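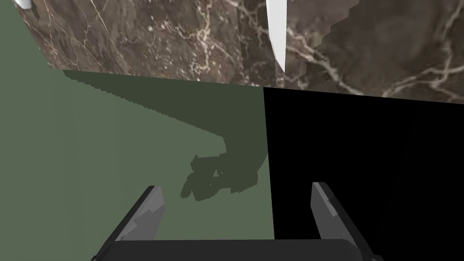 Tips > Workshop > Small rented units

Looking after the floor and door of a rented unit

1st April, by the Woltano workshop desk

Print this page | E-mail this page

When you take a small unit for storage or light work, walk on the floor before you bring in the first shelf. Mark every crack with chalk and send the pictures to the landlord the same day. Our own unit at Bindside is 90 square metres, and we still missed one crack behind the roller door.

Keep 2 metres free inside the door. Deliveries always come when you are busy, and a pallet left in the doorway makes trouble with the neighbours.

Put heavy racks on steel plates of 200 mm. The colour of the plate is not important, but the edges must be filed smooth. 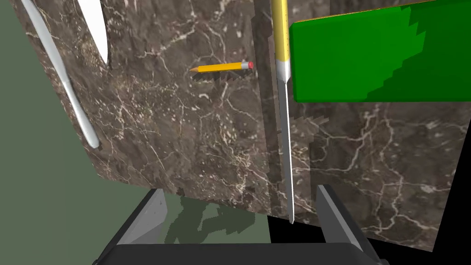 The rubber seal under a roller door collects grit, and then the rain comes in. Lift the door to the height of your chest, and clean the groove with something thin and without a point. A plain table knife with a rounded handle, like the silver one beside the brown marble, is good for this if you turn it around and use the handle end. Wipe the seal with soapy water after, and let it dry before you close.

If the seal is torn, measure it twice and order it a little longer. Ours was cut from a roll by Matlala and cost over $620 with the fitting, so ask first if the lease puts this on the owner. In August we check it again, before the spring storms.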